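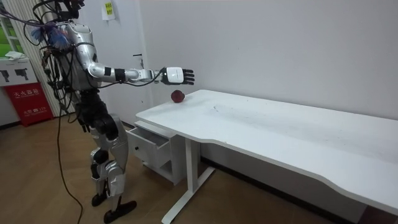

Figure 3. The Stuvex desk against the wall, with the small red apple near the back left corner and the top drawer of the unit pulled partly open.

3.2 The desk, the drawer and the apple

I spent more time picking a desk for this study than I did on the questionnaire, and I'd do it the same way again. The whole Honisance project is about small stuff and where it ends up: keys, receipts, snacks, the cap of a pen. Most earlier work I read had people sort things into labeled boxes, and I never put my keys in a labeled box in my life. I put them on whatever flat surface is closest. So I wanted a flat surface that felt like one you'd have at home, plus a drawer near enough that using it would be an easy choice.

The desk we went with is a Stuvex in plain white, 160 cm along the wall side. It has a gentle curve cut into the front edge (see Figure 3), and that curve turned into a bigger deal for me than I expected. People stood in it! I had assumed they would drift toward the left end, where the drawers are, but a lot of them went to the curve first and reached from there. I come back to this in Section 4, where the reach distances are worked out from two starting spots.

The long side of the desk goes against the wall. I tried it in the middle of the room for the pilot and didn't like what it did to the results. With open space on all sides, folks walked around it and put things down from the back, and then "near" and "far" stopped meaning anything. Against the wall there's one near edge and one far edge, and everybody agrees which is which.

Under the left end is a Wultberg drawer unit, also white, with a small round knob on the drawer front and an open shelf below. I like the knob. We had a unit with a cut-in grip for the first pilot and people kept feeling around for it, which added time I couldn't explain in the tables. A knob you just grab. The shelf was there when we bought the unit and I thought about closing it off with a panel, then left it alone. It gave people a third place to put things – out of the way but still in plain sight – and that is pretty much how shelves get used in real homes, at least in mine.

Each trial began with the top drawer in one of three positions: closed, partly open, or all the way out. Figure 3 shows a partly open drawer with nothing in it. I care most about this middle position. A closed drawer asks you for an extra step, and a fully open one is in your way, so you tend to notice it. A partly open drawer is just sort of around. You can drop a thing into it if the thing is small, or you can push it shut with your hip without thinking. I wanted to know which of those people would do when no one told them the drawer mattered.

For the things themselves we started with a long list and cut it down hard. Pens rolled. Coins got pocketed (twice, both by accident, I'm sure). Mugs were out, as nobody I know keeps a mug in a drawer. The apple stayed. An apple is a great object for this kind of work, for a reason I only saw halfway through the pilot: people don't agree on whether it belongs on a desk. Some treat it as lunch and leave it out where they'll see it. Others treat it as clutter. A stapler never gets you that kind of split.

I went with a small red one. Red is easy to find against white when you're coding pictures late at night, and with 2,000 pictures to go through I was happy to have the help. The starting spot for the apple was near the back left corner, by the wall, so it was close to the drawer in the left-right direction but took a bit of a reach to get to. We also ran it from the middle and from the right end. Those positions are compared in Table 2.

A word on cleaning. Early on I wiped the desktop before every person came in, and a couple of pilot people told me it felt like a doctor's office. They handled everything with their fingertips and asked where things "should" go. So I quit doing that. For the main study the top got a wipe when it needed one and otherwise kept its faint gray marks and smudges. I can't prove the marks made anyone more relaxed, and I didn't test it, but the questions about where things should go mostly went away.

In the main study 72 people took part, and together they gave us 300 usable trials after I threw out the ones where someone leaned on the desk hard enough to shift it. Everyone got the same short instruction: get the desk ready to work at. I left it loose on purpose. If I had said "tidy up," I think the apple would have gone in the drawer a lot more often, and a follow-up with that wording is on my list for March.

What people did was logged in Org, our own coding sheet, under four outcomes: left in place, moved on the desktop, put in the drawer, put on the shelf. The drawer got its own line, with its position at the start and at the end of the trial. I kept the two lines apart so that a person who shut the drawer and never touched the apple would still show up as having done something. There were more of those than I would have guessed, and they get their own discussion in Section 4.3.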